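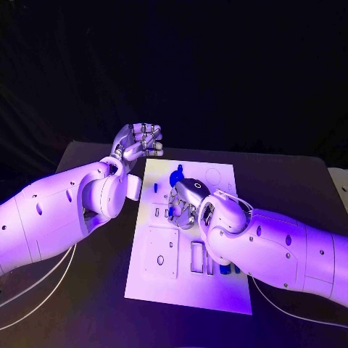
CSVファイルの重複行を検出し、整理する手順

最終改訂:7月
作成:Stelell 情報基盤室 データ管理担当

本手順書は、複数の部署から提出されたCSVファイルを一つに結合した後、重複する行を検出して整理する方法を説明するものです。対象は、LinuxまたはmacOSの端末で基本的なコマンドを操作できる職員とします。表計算ソフトによる重複の削除は、先頭のゼロが失われるなど値が変換されるおそれがあるため、本室では認めておりません。

1. 事前の準備

作業用のディレクトリを作成し、元のファイルを複製してください。元のファイルを直接編集してはなりません。

mkdir work
cp odeldale.csv bickerstaff.csv work/
cd work

次に、文字コードと改行コードを確認します。

file *.csv

出力に「CRLF」と表示された場合は、改行コードをLFに統一します。見かけ上は同一の行であっても、行末に復帰文字が残っていると別の行として扱われます。

tr -d '\r' < odeldale.csv > odeldale_lf.csv
tr -d '\r' < bickerstaff.csv > bickerstaff_lf.csv

文字コードがShift_JISである場合は、iconvを用いてUTF-8に変換してから次へ進んでください。機種依存文字を含むファイルでは、変換元にCP932を指定します。

2. ファイルの結合

見出し行は先頭のファイルのものだけを残し、二つ目以降のファイルでは取り除きます。

head -n 1 odeldale_lf.csv > header.csv
tail -q -n +2 odeldale_lf.csv bickerstaff_lf.csv > body.csv
wc -l body.csv

wcの結果は作業記録に控えてください。以下では、body.csvが1,346行であったものとして説明を続けます。なお、tailの-qオプションに対応していない環境では、ファイルごとにtailを実行し、出力を追記してください。 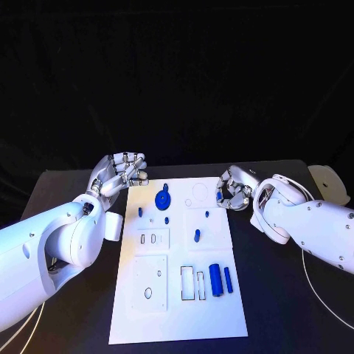 卓上に置かれた白い長方形の板と、左右のロボットアーム

3. 完全に一致する行の検出

すべての列が一致する行は、次のコマンドで一覧にできます。

LC_ALL=C sort body.csv | uniq -d > dup_full.txt

uniqは隣り合う行のみを比較するため、必ず並べ替えた後に実行します。LC_ALL=Cの指定を省略すると、ロケールの設定によって並び順が変わることがあります。

出現回数を併せて確認する場合は、uniq -cを使用します。

LC_ALL=C sort body.csv | uniq -c | sort -rn | head -n 12

4. 特定の列のみが一致する行の検出

管理番号は同じで、ほかの列の値が異なる行は、前項の方法では検出できません。管理番号が3列目にある場合は、次のように実行します。

awk -F, 'NR==FNR{c[$3]++; next} c[$3]>1' body.csv body.csv > dup_key.txt

同じファイルを2回指定している点に注意してください。1回目の読み込みで番号ごとの件数を数え、2回目の読み込みで該当する行を出力します。

値の中にカンマを含む列がある場合、awkによる単純な分割では列の位置がずれます。このようなファイルには、引用符を正しく解釈する室内ツールKikelを使用してください。利用の申請はデータ管理担当の Baldur Lauritsen が受け付けます。

5. 重複行の削除

完全に一致する行については、元の並び順を保ったまま、最初の一行のみを残します。

awk '!seen[$0]++' body.csv > body_uniq.csv
cat header.csv body_uniq.csv > merged.csv

管理番号のみが一致する行は、機械的に削除してはなりません。dup_key.txtを提出元の部署に送付し、採用すべき行について書面で回答を得た上で修正してください。

6. 結果の確認と保管

削除前後の行数の差を、作業記録に記載します。

wc -l body.csv body_uniq.csv

merged.csvには見出し行が含まれるため、body_uniq.csvより一行多くなります。行数が合わない場合は、元のファイルの末尾に改行が欠けていないかを確認し、第2項からやり直してください。

確認を終えたファイルは共有領域に保存し、作業用ディレクトリは承認後に削除します。承認者は Valentina Benítez です。本手順書に関する照会は、使用したコマンドとエラーメッセージの全文を添えて、データ管理担当までお寄せください。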